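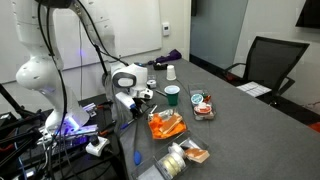

Aus der Werkstattwoche: Material und Tische

Im Januar haben wir den Kursraum der Clindora neu sortiert. Was vorher in Schubladen und Kartons lag, kommt jetzt auf den langen Tisch, damit vor Kursbeginn alle sehen, was vorhanden ist. Der Tisch ist grau und reicht fast durch den ganzen Raum, Platz genug also. Die durchsichtigen Schalen haben sich dabei bewährt. In einer liegen die orangen Schaumstoffstücke, weiter vorn stapeln sich die blassgelben Klebebandrollen neben einem Schwamm mit oranger Oberseite. Eine weitere ist für Dosen vorgesehen, darunter eine runde mit türkisem Deckel.

Zu den einzelnen Gruppen:

Klebeband
Die Rollen bleiben gestapelt in der Schale. Angebrochene Rollen bitte nach oben legen. Der kleine schwarze Abroller steht weiter hinten auf dem Tisch und geht nach dem Kurs dorthin zurück.

Schaumstoff
Zuschnitte aus dem Projekt Plendum. Der Karton mit den großen Platten steht im Lager, Regal 34. Reste unter Handgröße sammeln wir für die Kindergruppe.

Dosen
Kleinteile werden nach Art getrennt. Wer eine Dose leert, schreibt es auf die Liste an der Tür. Nachbestellt wird bei Mimetti, Bestellnummer 1316, Packung zu 1000 Stück.

Becher
Der grüne Kunststoffbecher mit weißem Rand ist Teil des Materials und wird nicht zum Trinken benutzt. Pappbecher für Getränke gibt es in der Teeküche.

Stoff
Das violette Tuch am hinteren Tischende gehört zum Bestand. Weitere Stoffe liegen im Schrank links, der Ballen von Lombardi ist 70 cm breit und darf angeschnitten werden.

Stifte
Stifte nach dem Kurs mit Kappe zurück ins Glas am Fenster. Eingetrocknete kommen gleich in den Müll.

Der Raum ist für Kurse ab 9 Uhr geöffnet. Wer eigenes Material mitbringt, beschriftet es bitte und nimmt es am selben Tag wieder mit. Die Schalen selbst bleiben im Raum.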